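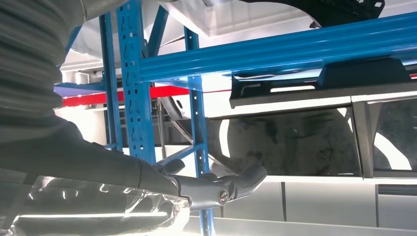 5.2 Shop-floor trials: working beside a parked vehicle

Figure 4. View from the wrist in the body shop. The gripper is in front of a blue rack upright, with the side of a white vehicle behind.

The Wekel arm was sold to us as ready for light chores in a repair shop. We are not convinced. Of 173 attempts at the Momari site, 73 ended with the part where it was meant to go. The rest were stopped by the operator or timed out at 60 seconds, a limit most apprentices would find generous.

Glossy surfaces may account for some of this. White paint, dark-tinted glass and shiny blue beams all throw back bright highlights, and so does the crumpled clear plastic around the lower part of the arm. We did not test each one separately, so we make no claim about which matters most. Slotted uprights close to the fingers leave little room for a poor guess about distance.

Earlier work with the Emska planner reported much better results, but on a bare bench with matte grey blocks. We doubt those numbers carry over to a crowded aisle. Retraining on 600 extra clips from the Hapeta set did not change our view: the arm moved more smoothly and still let go too early. Labour savings claimed for this kind of work should be read with that in mind.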